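La bajera ajustable se sale siempre por la misma esquina, la de la pared

Tiempo de lectura: 4 min

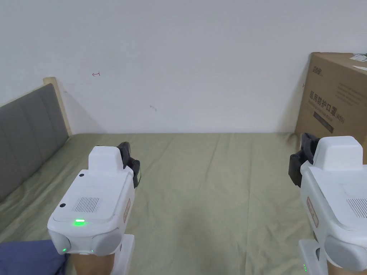 Keegan Poirier
2/28/21

Llevo desde diciembre peleándome con una sábana bajera verde salvia (o verde oliva, según a quién le preguntes en casa) y voy perdiendo. La cama está pegada a la pared por el lado largo, así que para llegar a las esquinas del fondo tengo que subirme de rodillas al colchón. Y claro, con mi peso encima, la esquina que acabo de poner se suelta. La vuelvo a poner, se suelta la otra. A estas alturas la sábana y yo nos tratamos de usted.

El colchón es un Okberg que vino enrollado. La bajera es una Virer de algodón, no recuerdo cuántos hilos, aunque en el paquete lo decían con mucho orgullo. Cuando la compré entraba bien. Ahora queda bonita durante una noche y por la mañana tengo la esquina del fondo hecha un gurruño debajo de la almohada.

He probado ya:

- Los imperdibles. No lo hagáis.
- Meter la tela muy por debajo del colchón, hasta donde me llega el brazo.
- Poner un protector debajo, que resbala más que el propio colchón.
- Darle la vuelta a la sábana por si tenía cabeza y pies. Si los tiene, no me lo ha querido contar.

¿Se puede arreglar sin comprar otra y, sobre todo, sin apartar la cama cada vez? Pesa una barbaridad y el suelo ya tiene dos surcos. Se agradecen ideas, incluso las de abuela. Sobre todo las de abuela.

Garnet Boychuk

Por lo que cuentas, yo apostaría a que ha encogido. El algodón encoge, y si la has metido en la secadora a temperatura alegre, más. Antes de nada coge un metro: mide el alto del colchón con el protector puesto y luego la profundidad de la esquina de la bajera, desde la costura de arriba hasta la goma. La esquina tiene que ser bastante más honda que el colchón, para que la goma abrace por debajo. Si queda a ras, no hay truco que valga y puedes dejar de leerme aquí.

Si de medidas vas bien, prueba a cambiar el orden. Casi todo el mundo empieza por las esquinas cómodas y deja las malas para el final, cuando ya no queda tela de sobra y hay que tirar. Hazlo al revés:

1. Quita todo de la cama, almohadas incluidas, y las cajas o trastos que tengas encima.
2. Pon primero la esquina de la pared que está en la cabecera. Levanta el colchón por la esquina con una mano y con la otra lleva la goma hasta abajo del todo, bien remetida.
3. Sigue con la de la pared en los pies. La misma operación. Aquí todavía te sobra tela, así que no hace falta tirar.
4. Bájate de la cama. Importante, parece una tontería.
5. Las dos de fuera, primero la de los pies y la última la de la cabecera. Esta es la que costará, pero la haces de pie y con las dos manos.
6. Alisa desde la pared hacia ti con el antebrazo.

Con el colchón enrollable tienes una ventaja, y es que suelen doblarse bastante. Puedes levantar el lado de fuera y tirar un poco hacia ti para abrir un hueco en la pared, sin mover el somier. Con un palmo basta. Luego lo empujas con la rodilla y a otra cosa.

Del protector: si es de los que resbalan, cámbialo por uno de rizo. El mío era de plástico fino y aquello parecía una pista de patinaje.

Si después de todo esto sigue saltando, están los tirantes para sábanas, unas cintas elásticas con pinza que van por debajo del colchón de esquina a esquina. Se ponen una vez y te olvidas hasta el día de la colada, que es cuando te acuerdas de toda la familia del inventor. Yo los llevo en cruz en la cama de invitados y de ahí no se mueve nada.

tia_remedios

Una goma nueva y a correr. Las gomas se pasan, hija, igual que las de los calcetines. Descoses un poquito del dobladillo, atas la nueva a la vieja con un nudo y tiras de la vieja hasta que salga por el otro lado. Si la tuya la lleva cosida a la tela eso no vale, entonces coses en cada esquina un trozo de elástico cruzado en diagonal, como un triangulito. Veinte minutos con la máquina, una tarde si coses como mi yerno.

Y plancharla no, ¿eh? Que he visto a gente planchar bajeras.

Keegan Poirier

Vuelvo con el metro en la mano. Garnet, la esquina me queda casi a ras con el protector puesto, así que has resuelto el misterio y de paso has señalado a la secadora, de cuyo uso prefiero no hablar. Sin protector sí sobra algo. Esta noche pruebo con tu orden y a pelo, y si no, elástico en diagonal como dice tia_remedios. Soy hijo, por cierto, pero con coser me atrevo.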